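We use cookies to remember your preferences and to count visits. Accept all | Manage settings

Workshop notebook, September
Dye bench, morning into late afternoon

Blue again. Batch 41 came out of the pot the color of a hospital corridor, same as the two before it. Hằng says it has a certain calm. Hằng is not the one who promised Sornetti a proper mid indigo by the end of the month.

What I did: 898 g of washed wool yarn, scoured the night before and left in plain water. Vat made up from the Plurnurska stock, the tub with the dented lid. Fructose and lime as usual. Checked at 7:30, coppery film on top, liquid underneath a murky yellow-green, smell acceptable to me and to no one else on the hallway. Three dips of ten minutes, fifteen minutes airing between. On paper a perfectly good vat.

On the yarn, a rumor of blue.

Suspects:

1. Temperature. The thermometer clipped to the pot said 88 F at the second dip. Phúc's said 104. They have disagreed before and both have been believed at different times, mostly by whoever was in a hurry. I put both in ice water and mine read 25, so mine has gone in the drawer with the other liars. That means every note I've made since spring is off by some amount, possibly a constant amount if I'm lucky.

2. The stock. Thoa mixed it and labeled it "strong." There is no unit called strong. She thinks it was 457 g pigment to the full tub but the page has a coffee ring over the middle digit, so it could be 427 or, she concedes, 407.

3. Water. The building changed something in the pipes and the kettle has been furring up faster. Test strip says hard, but it said that in the old days too. Thiện is bringing two jugs from Võ for a side-by-side.

4. Me. I stirred air into it on the second dip. I heard it glug. Left off the official sheet.

Afternoon: warmed the vat properly, Phúc's thermometer this time, up to 115 and held. Added a spoon of fructose and a smaller spoon of lime, lid on, left it alone for an hour, which for me is a personal best. One test skein, three dips. Noticeably deeper. Still short of the Sornetti swatch, but you could show it to a stranger and they'd say "blue" without being prompted.

Đức wants us to try the Banditz pre-reduced crystals and be done by lunch. He's probably right. I've written down that he's probably right so he can stop saying it.

Light blues are easier to live with in something fluffy – the pile throws its own shadows and the creases go a shade darker for free, so a pale dye looks deeper than it has any right to. Flat yarn gives you no such help.

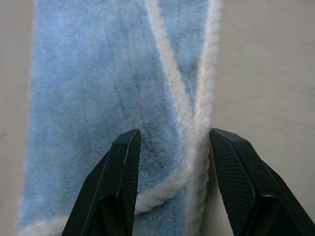
Next session

Ice-water check on all thermometers before anything gets lit. Weigh out fresh stock, in grams, in pen, away from the coffee. Split one skein between tap water and the Võ jugs, same pot size, same dips. Wash out today's test skein after it has hung overnight and compare with the swatch by the north window.

Somebody has my long gloves. The left one, at least.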